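Home | Projects | Reports | Data | Partners | Contact

Flulholm Manipulation Data Project
Progress report to the Bovberg fund, period 3
Nov 11, 2018

Short one this time, we're mid-collection and the next batch of operators starts tomorrow. Full spreadsheet goes with the December invoice as agreed.

Where we are

Total demonstrations recorded to date: 3317. Target for this period was 2000 new ones, we passed it, though not all of them are usable (see Rejects). Recording is on the two-arm cell in the back lab, the one you saw on your visit, with the new patterned panels on the walls. The panels were a line item you queried. The blue with the leaf drawings and orange circles is deliberate: last period's policies had learned far too much from a plain backdrop and fell apart when we moved the cell near the window. The extra clutter in view is cheap and seems to be helping, but no numbers I'd want quoted yet.

Current task family is shelf stocking. Two-tier white shelf, small toys, both arms teleoperated from the leader pair. The operator gets a written goal and moves items from floor to shelf, sorted by kind, one kind per tier. Figurines low, pigs up top in the most common version. Teddy bear, calculator and alarm clock stay at the sides as distractors and don't get touched.
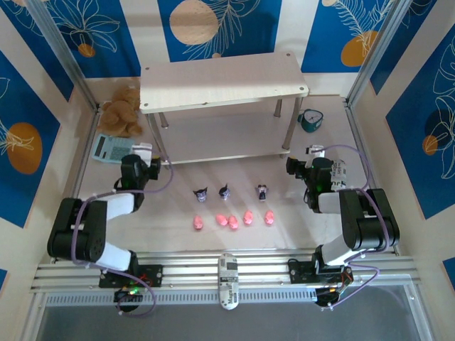 Resets are still the bottleneck. An operator can do a clean episode fairly quick, then spends nearly as long putting everything back on the floor and checking the layout against the card. We tried letting the arms do the reset themselves and recording that as the reverse task. Works on the figurines, which stand up well and have a decent shape to grab. The pink ones roll. Parked until the new year.

What the operators are finding

- The cat-eared figurines are the easy ones. The ears give the fingers something to close on, and they mostly land upright.
- Lower tier is awkward. The upper board hides the gripper from the overhead camera right when it matters, so operators go by the wrist view. Episodes run longer there, and we've stopped trimming the pauses because the pauses are real.
- Calculator gets bumped on wide swings of the left arm. We keep those episodes if the calculator ends up still in its corner, otherwise flag.
- Two-arm handovers are rare in the data unless we ask for them by name. Written goals will now ask for them in every second batch.
- Purple cables. Operators hate the loop over the wrist, it sways into the camera view when the arm comes back fast. Shorter ties on order.

Rejects

Main causes, in order: item dropped off the back of the shelf, layout didn't match the card, camera dropped out and no one noticed till the end. The last one is on us, and there's now a check that halts recording if any stream goes quiet. The layout mismatches came mostly from one week when we had two versions of the card in circulation, wich has been fixed (old ones are in the recycling).

We don't reject slow or clumsy episodes. If a pig gets picked up on the second go it stays in, with a tag. Mao, our training code, can weight those down later and we'd sooner have them than not.

Training results so far

Early. Mao trained on the first part of the set will pick and lift pigs from an open floor, and place on the upper tier when the tier is empty. Once there's already something up there it gets hesitant and hovers. We think that's a coverage gap: too many episodes where the first placement is in the middle of the board and too few with items packed in beside each other. Cards for the current batch specify crowded placements, with two close together at one end and one off on its own.

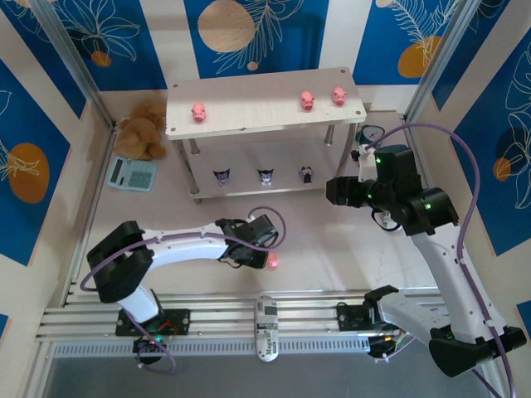

Spending and equipment

On budget apart from gripper fingers. We've gone through 7 sets, the proposal assumed fewer. The white printed ones wear at the tip from pressing on the floor surface. Flutex has quoted for a harder material and I'd like to move a small amount over from travel to cover it, form attached separately. Travel is well under because the autumn workshop was cancelled.

Operator hours are tracking a bit under plan as two people were off sick. Will catch up.

Next period

1. Finish the crowded-shelf batch and freeze the set.
2. Change the shelf. Same toys, different height and colour, to see what carries over.
3. Second annotation pass on the written goals, the spelling is all over the place and so is "upper" vs "top".
4. Draft the data licence with your office. Need a contact for this, please, the adress we had bounces.
5. Retrain and report properly, with the held-out layouts.

Decision needed from you: the finger money, ideally before the end of the month. Everything else can wait for the call.

Related reports
- Progress report, period 2: moving the cell and what broke
- Progress report, period 1: building the two-arm rig
- Operator handbook, shelf tasks
- Notes on layout cards and resets

Flulholm Manipulation Data Project | Contact the project office | Copyright 2018 | Back to top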